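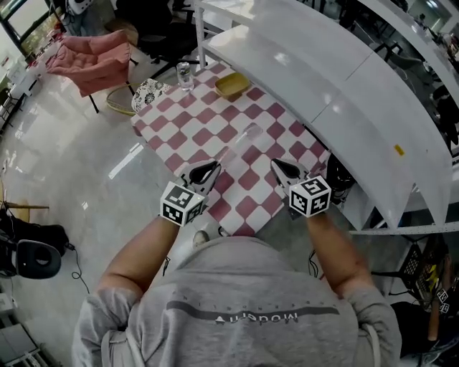 Photo: Mahsa Moradi

Wed 12 October

Glass day again. Writing this up before I forget which half of it mattered, so forgive the order.

The plan was to get through the tumbler task with the hand-held grippers: one glass on its side on the checkered cloth, pick it up, set it upright, put it down without that horrible little clack. Two hands allowed, and in fact I want both, because the one-handed takes from last time taught the policy to pin the glass against the table and roll it, and it did that very faithfully on the arm. Percy calls it the rolling pin. We lost a glass to the rolling pin.

So, two grippers. Left steadies near the base, right takes the rim end and lifts, then the left lets go first. LEFT LETS GO FIRST. If both let go together the glass hops. I wrote this on the whiteboard and then did it wrong in the very next take, so I'm writing it again in here.

Total now stands at 2490 usable takes in the Soltani set, counting everything up to lunch. Target is still 3740. Mitra asked if the target could come down and I said ask Gholamreza, and she said she had, and he'd said ask me. We're keeping 3740.

Things I noticed while doing it:

The wrists go before the patience does. I was fine until the second hour and then my right hand started closing early, before the fingers were really around the glass. You can see it in the width trace, a little dip and then a correction. Those takes look OK on video and they are bad takes. I threw out six of them and should probably have thrown out more. Precious suggests swapping demonstrators on the hour and I think she's right, even though it means two styles in the data. (Her lifts are slower than mine and much prettier.)

Cables. I keep catching the left one on my hip when I reach for the far side of the table. Taped it, tape came off, taped it again higher up my sleeve. Better. The right one behaves if I remember to stand a bit farther over than feels natural. Somebody please order the longer ones, or the curly ones, I don't care which.

Marker cubes: keep them facing out! When I turn my wrists in to get under the glass, the faces swing toward each other and tracking on the left cube gets jumpy. It isn't a full dropout, it's a wobble of a few millimeters, which on a mug you'd never notice and on a glass is the difference between holding it and squeezing it. Elbows out helps. I look like a chicken but the trace is clean.

Tried three starting positions for the glass:

near edge, mouth pointing left: easy, boring, we have plenty
middle, mouth pointing away from me: good, want more of these
off toward the far side: too much reach, I lean in and my head goes right over the work, and then my timing gets weird because I'm balancing and lifting at once

I'd drop the last one or raise the table. Percy wants to keep it in as "natural variation." I don't think me nearly falling into the tablecloth is the kind of variation we are after, but I'll record 60 of them at the end of the week and we can compare. If they help I'll say so in here, in capitals.

About the cloth. Mahsa asked if we should go back to the plain gray mat. My vote is no. The checks gave the vision side some trouble in the first batch, yes, especially with clear glass where you get the squares bending through it, but that is the whole reason for doing clear glass on a patterned cloth. The Sillero people are going to put this in a kitchen and kitchens have tablecloths. Smooth it flat between takes though. There was a wrinkle for a good part of the morning that I was unconsciously using to stop the glass from rolling, and I only caught on when I flattened it and the next take rolled away from me. So takes with the wrinkle are tagged "wrinkle" in the sheet. Don't delete them, just keep them out of training until we've talked.

The upright glass with the drop of liquid in it and the tray both stay on the table for now as things to work around. I kept wanting to push the glass farther off, which I suppose is exactly what a person would want. For the next batch let's move it nearer the middle so the demos have to go around it properly.

Ran the current checkpoint for a bit after lunch, some 60 attempts before Mitra needed the arm. Impressions only, I'll do the proper scoring tomorrow:

Approach is lovely now. It lines up with the glass, opens both grippers to about the right width, no dithering.

The lift is OK when the mouth points left and hesitant otherwise. It sort of starts, thinks, starts again. I think that's my early-closing problem coming straight back at me, which is humbling.

The release is still the weak bit. It has learned that left goes first but not that it should wait for the base to be flat. So it lets go with the glass tilted and the right hand saves it, or doesn't. My guess is that I wait a different amount every time. Going to try counting one beat under my breath before opening the left. If anyone hears me muttering, that's what it is.

Also had a go at the same task over the Rokby remote setup to see if it would be quicker. It isn't. You lose all the feel, and with glass the feel is most of it. I spent the whole time watching the fingers and crept down onto the table at a snail's pace. Fine for boxes. The Plindard crate task can stay on remote and I'll stop complaining about it.

To do, me:
rescore the morning takes for early closing, be strict
write the one-beat release into the demo instructions
ask Precious to do the first hour tomorrow while I watch her left hand

To do, Percy:
check the left cube, I think one face is lifting at a corner
tell me whether the gripper widths are calibrated from today or from last week, because the sheet says both

To do, anybody:
more glasses. Same kind if possible, but I'd love a couple with thicker bases too

One last thing, for Gholamreza: the timestamps on the right gripper run slightly ahead of the left again. Tiny, but it's there from the first take after the restart. I tapped the two together at the start of each block so you should have something to line them up with. Shout if the taps aren't clear enough and I'll hit them harder.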